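News > Newsletter > Casework and fees > June

Fee waivers at the Ilberg office: what changes for pending files

Friday, June 2, 2023

Print this item | E-mail this item

The Ilberg regional office has altered the way it handles fee waiver requests attached to applications for the renewal of temporary residence. The change applies to files already in the queue as well as to new ones. Members who submitted before the notice went up should check whether their clients' files hold the evidence now asked for.

Until last month a waiver request was read together with the main application. It is now separated at intake and decided first, by a different desk. If the waiver is refused, the applicant has 12 working days to pay the full fee of 286. If payment does not arrive in that period the application is treated as never lodged, and any permission to work that depends on it lapses on the original expiry date.

The evidence list is longer. Bank statements must cover the whole of the six months before the application, with no missing pages. A letter from an employer is accepted only if it states hours as well as pay. Applicants with no income should provide a signed statement of how rent and food are met, and by whom.

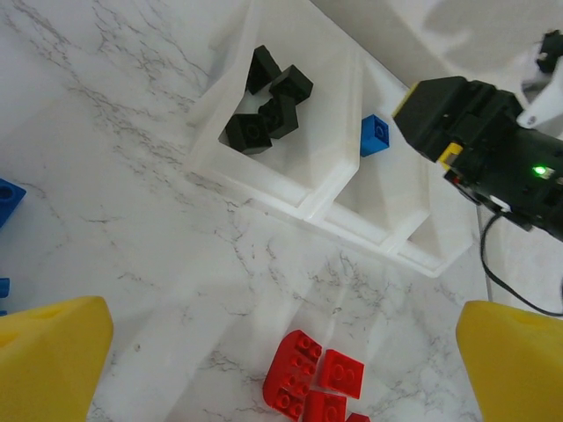
Hooman Farahani objected at the Clamwood meeting that the period for payment runs from the date printed on the refusal, and that two of his clients had received theirs with more than half of it gone. He wanted the office to count from the date of delivery, as it does for requests for further documents. The office has taken the point away and given no date for a reply.

In the meantime we suggest that advisers enter their own address for correspondence in section 2 of the form, where the client agrees, and ask for an e-mail copy of the decision. The office is not obliged to send one but usually does.

Of the 166 waiver requests logged by member advisers since December, most were made without a covering letter. A short letter listing the enclosures in order will help the intake desk match papers to the right file. The Sayegh template has been revised for this purpose and can be had from the Grokby desk on request.

Print this item | E-mail this item

Comments (3)

T. Marsh
Does the separate desk also deal with dependants' waivers, or do those stay with the main file?

Grokby desk
They go with the lead applicant's waiver. One decision covers the household, but each dependant needs to be named on the request.

Annis
We had a refusal for a missing statement page that was blank on both sides. Send the blank pages too.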